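Notes on the Dikcombe set, the bit of the Plemon project where I try out finger pads on the hand-held gripper. I'm Musyoka, I did most of the recording, and Waltraud Steinbach checked it (and threw out more than I'd have liked!).

## What's in it

- 162 clips in all, 88 with the **Sang** pads and the rest with the **Jundau** ones
- one folder per pad type, same desk throughout
- `notes.csv`, where I grumble about individual clips

## How the pads got on

I like the Sang pads better for small, slippery office things. The Jundau ones are stiffer, so they're fine on boxy shapes but they do skate about on glossy plastic. Both sorts pick up dust like mad – wipe them before a session, I kept forgetting.

## Known problems

- 7 clips have a wobbly start, marked `shaky`
- Timestamps drift a bit on the longer recordings. Waltraud has a fix, ask her for the script
- I haven't weighed any of the objects yet, sorry if you need that

## Sample stills

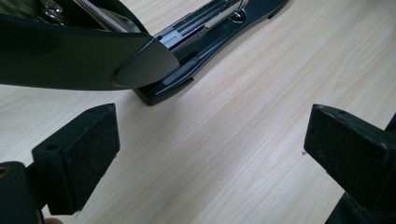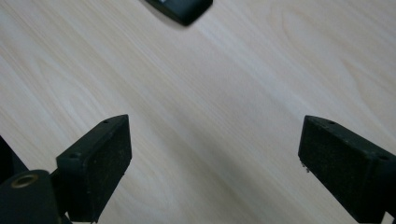
*Views from the gripper camera, fingers apart over the desk. The open stapler is in the first one.*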